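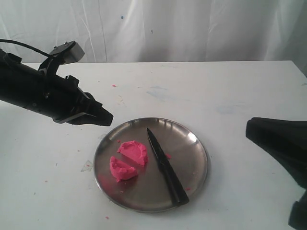 Teaching a cutting task by remote control: bench tips

Use modeling dough for the first sessions. It holds a cut edge, it can be pressed back into a patty, and a bad stroke costs nothing. A bright color shows up well against a metal plate and a white table.

Set the plate where both grippers reach it with the elbows still bent. Mark its position on the underside of the rim and on the table with pencil, then vary it by up to 8 cm between demonstrations. A plate that never moves teaches the arm one spot on the table.

Lay the knife down with the handle toward the gripper that will pick it up. A handle resting on the rim leaves a small gap below it, and the lower finger can get in there. Flat on the plate it is much harder to grasp.

Move the leader arms slowly and keep going. Long pauses are recorded too, and the arm will repeat them. If you need to think, stop the recording and start over.

Press straight down, then draw the blade back. Sawing pushes a light plate across the table. Gisela Painemal puts a damp cloth under hers – fine, as long as the cloth stays there for every run.

Part the pieces after the cut. A narrow gap is enough to show that the blade went all the way through.

Keep the failed runs in a separate folder. Out of 100 demonstrations we kept 75, mostly losing the ones where the knife turned in the fingers.

Wipe crumbs off the blade between runs. Dough left overnight goes crumbly – knead in two drops of oil and store it in a closed jar.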